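Stick vac loses suction after about a minute, filter already washed
Asked in Home & Garden > Cleaning

I've got a Lerari stick vacuum, bought second-hand in January. It starts fine, then the suction drops off and the motor note goes higher. I've emptied the bin, washed the filter and let it dry overnight, and cut the hair off the roller. Mostly carpet, plus one tiled hallway. A service place in Esside wants $40 just to look at it. Is there anything else to try first?
Marwa Tawfik

3 answers

Sounds like a blockage. Mine did that.
jolla_backyard

Higher motor note means it isn't getting enough air, so I'd leave the battery alone for now. Take the floor head off and run it with the bare tube. If the suction stays strong, the clog is in the head or in the elbow just above it. If it still drops, take the tube off as well and run the body by itself.

Look down the tube at a window or a torch. You should see a clean circle of light. Push a broom handle through from the floor end, gently, and don't use wire because it scratches the inside and fluff grabs on the scratches.
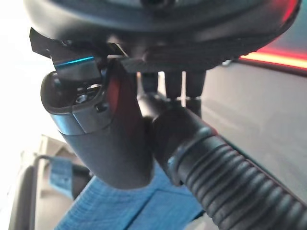 Check the seal around the bin too. On the older models it goes hard and lets air in. A new one was $30 from Younis when I bought mine, and a smear of dish soap helps it seat. Wash the filter in cold water only and give it a full day to dry. Overnight in winter isn't long enough, especially in the laundry.
Wael Salem

Check for a recall. Also some of these have a thermal cut-out that trips when the airflow is low, but then it would stop altogether and yours doesn't. I'd just put the $40 towards a new one.
pete_from_the_flats

Comment from Marwa Tawfik: It was a sock in the elbow. A kid's one. Filter was still a bit damp in the middle as well, so I've left it out until Saturday. Thanks Wael.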